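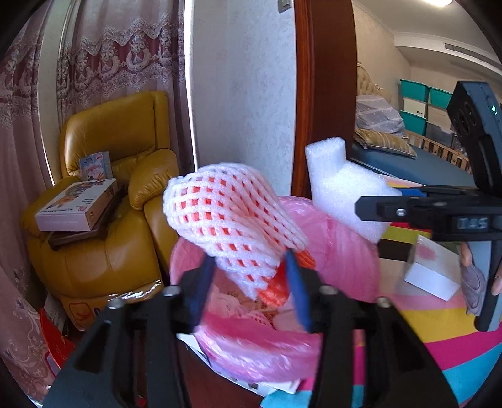
July 5, 2019
by Etelka Magyar

Chapter nine is finished, in the sense that I have stopped looking at it. I wrote 700 words this morning and took out 112 of them after lunch, mostly adjectives and one entire uncle.

The uncle was a mistake from the start. I put him in back in November, when the book was set in a fishing town I had visited for two nights, and I thought a place like that ought to have a man on a quay who says things about the weather. Mariama read those pages on the train and sent them back with one pencil note beside him: "Who does he owe money to?" I didn't know. I didn't know what he ate for breakfast either, or whether he could swim. He had a pipe and a proverb and that was all there was of him. I kept him for eight more months out of stubbornness.

What bothers me is that I know perfectly well how it feels from the other side. Every time a Hungarian grandmother turns up in an English novel she is stirring something red and remembering a war. Mine sold insurance and cheated at rummy. She couldn't cook at all. If anyone had put her in a book she would have been sent back for not being Hungarian enough.

So, Gukstead. I have moved the whole business to Gukstead, which doesn't exist, and which I thought would let me off. It doesn't let me off anything. Benvinda came round at four for tea and stayed till seven, and she wanted to know why everyone in my made-up town talks as if they've been to the same evening class. I said it was a dialect. She said it was me. She then did an impression of my postmistress, and I am sorry to say it was also an impression of me ordering in a café.

Her advice was to give the Barroso family back their arguments. In the first draft they fought at every meal, about the van, about whose turn it was to ring Lisbon, about a coat. Somewhere in the second draft I made them dignified. I think I was afraid of getting them wrong, so I stopped them doing anything. They sit in chapter four like people waiting for a bus. Benvinda read two pages aloud in a hushed museum voice and I had to ask her to stop because the window was open.

The coat is going back in tonight. Possibly the van.

Letter from Grimmont, too. They are "very much enjoying the world" and would like a bit more of it. Ottmar Mühlbauer, who is handling the book now that the last person has gone off to have twins, wonders if there could be a festival. He pictures lanterns. I walked up and down the hall for a while being rude about lanterns and then sat down and wrote him a civil reply, in which I said I would think about it. I have thought about it. There is going to be a meeting about the drains instead, with most of the cast in one room and bad chairs, and I believe it will show him more of Gukstead than a procession could. If he insists, somebody can bring a torch.

Kaisu rang late. She has handed in her own book, almost 3,000 words over, and is now at the stage of hating the title. It is called Tastwood at present. I like it. She says it sounds like a furniture range. We spent 20 minutes trying to better it and came up with nothing that could be printed. She also told me that her main character, the vet, has been described by an early reader as "not very likeable", and that she is thinking of having this framed.

I asked her whether she ever knows what her people had for breakfast. She said of course not, but she always knows what they said they had.

Must look at the postmistress again before bed. She needs a first name, for one thing, and an opinion about the Barrosos that I don't share. At present she agrees with me about everything, including semicolons.

Ring Mariama tomorrow re the uncle. She'll be unbearable.

Contact | © 2019 Etelka Magyar | Back to top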